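Workplace Inspection Checklist: Suturing Automation Cell, Vumska Training Bench
Area owner: Isabelle Landry
Inspector: Szymon Zalewska
Period: August, second shift
Status key: OK / OK with comment / Action

Section A. Access and staffing

A1. Cell attended by one qualified operator during automatic runs. OK.
A2. Emergency stop reachable from the seated position. OK with comment. Reach measured at 60 cm with the chair fully back. Limit is 70 cm.
A3. Operator rotation observed. Action. The posted limit is 2 hours of monitoring per person. The log shows Miłosz Mazurek went over it twice. Before the change he was tying by hand and took breaks when his hands got tired. Monitoring has no such signal, so the timer must be set at shift start.
A4. Manual skill hours kept. OK with comment. Operators asked for one hand-tying session per week. Granted by Kenza Shawky, not yet on the roster.

Section B. Work surface and instruments

B1. Pad seated and clamped, no movement under thread tension. OK.
B2. Needle accounted for at each pause. OK with comment. The count is still done by a person. The controller's own count is not accepted as a record.
B3. Clearance between instruments at the wound line. OK.
B4. Thread tails trimmed before the next throw. OK with comment, see below.
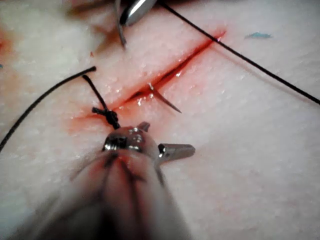

Item B2/B4: first knot tied, needle tip showing in the incision.

Comment on B4: tail length is set in the Sedunov controller and operators can no longer adjust it at the bench. Two of them regard this as a loss. Requests to change it go to Isabelle Landry in writing.

B5. Pad debris. OK with comment. Small blue flecks on the surface. Wipe down between pads, not only at end of shift.

Section C. Thread management

C1. Spool feed free of snags. OK.
C2. Operator able to state when to pause for a loop. Action. Answers differed. Szymon Grabowska pauses whenever a loop lies beside the jaws. Miłosz Mazurek waits for the tension alarm. The work instruction does not cover the case.

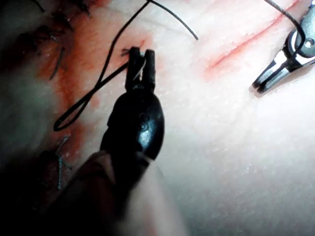

Until the instruction is revised, the operator pauses on any loop that could pass over an instrument tip, and logs the pause. Pauses logged for this reason do not count against the shift output figure. Shift leads are to repeat this at handover, as some staff believed otherwise.

C3. Tension alarm audible at the desk. OK. Tested at 14:30 with the extractor running.

Section D. Records and workload

D1. Inspection log complete. OK with comment. Around 400 entries reviewed. Free-text comments have become shorter since the drop-down menu was added, and several say only "other."
D2. Job descriptions match present duties. Action. Sheets still read "suture technician." Time is now spent mainly on setup, watching and sorting rejects.
D3. Retraining records for the Vustlow update signed. OK, except Grabowska, booked.

Open actions: A3, C2, D2. Owner for A3 and C2: Landry. Owner for D2: Shawky.
Recheck at the next monthly inspection.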